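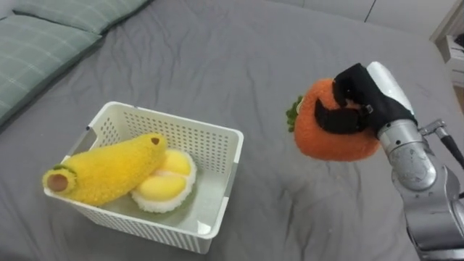
Bedroom pickup: tidying tips we borrowed from the robot bench

Posted December 2, 2021

Regular readers know that the Zodside tips page usually sticks to stain removal and drawer liners, but we share a hallway with the Pendik group, who teach robot arms to put soft things into containers, and I have been dying to write up their results. A robot is a wonderfully strict judge of how a room is set up. If the sheet is bunched or the basket is too deep, it fails, and it fails the same way every time, so you can see exactly what went wrong. Nearly all of it carries over to a parent with one free hand at bedtime.

What they did, quickly

The arm learns from demonstrations. A person guides it through picking up a plush toy, carrying it over and letting go, and the program learns to copy the motion from camera views and the arm's own joint positions. The Pendik people recorded 885 demonstrations on a made-up bed with soft toys (plush fruit, mostly) and a white plastic basket. Then they ran 400 test pickups, changing one thing at a time: the sheet, the basket, where the toy lay. I love that part. How many of us have ever tested a laundry routine one change at a time?

Smooth the sheet first

Pull the top sheet flat before you start clearing the bed. It doesn't need hospital corners, and soft wrinkles gave the arm very little trouble. Deep folds were another story! The fingers closed on fabric and toy together, and up came the sheet. You do this too when you're rushing, which is how small socks end up inside the bedding. Ten seconds with the flat of your hand is plenty.

Choose a shallow basket with an open top

The deep hamper lost badly. With a shallow basket the arm could let go low down, and the toys stayed put. Perforated sides are nice to have as well, as you can see what's in there from across the room, and air gets to anything that went in slightly damp. Ours gets a rinse in the tub once a month.

Put it ON the bed

My favorite result. The team tried the basket on the floor beside the mattress and then on the mattress itself, and the mattress won by a mile. Shorter carry, fewer drops, no bending. I've changed over completely at home and my back is delighted. Leave the pillows up at the head and set the basket down a hand's width away from them, so nothing slides into the gap.

Long things go in first

A long toy laid corner to corner takes up less room than you'd think, and chunky ones can lean on it or against the side. If one end pokes over the rim, leave it. Round toys last. They roll, and they want something to roll against.

Grab from the top

With round plush, the best grip was fingers spread over the top and curled down the sides. Pinching a leaf or a stem was the worst — those little sewn-on bits twist, and the toy swings. Good advice for small children too, if you'd like the leaves to stay on.

Wear a glove for fuzzy stuff

Bare metal fingers slid on plush, and a plain black glove over the robot's hand cured most of it. I tried a thin knit work glove for clearing out the stuffed animal bin and it's terrific. You pick up pet hair as you go.

Numbers, for those who like them

The first version of the program placed 100 of its first 400 toys properly. After the team added more demonstrations, for a total of 1166, and moved the basket onto the bed, they repeated the run and it got most of them. They're careful to say that they made both changes together, so they can't tell you how much each one helped. A separate run is planned for March, with towels.

Still to sort out

Dark sheets. The Sandhu set we lent them is navy, and the arm kept reaching for shadows. A plain gray sheet worked much better, and I find lost earrings faster on ours, too.

Storage under the bed is next on my list. I have a Skullis rolling drawer that sticks on carpet, and if anyone has fixed one without taking the wheels off, please write in.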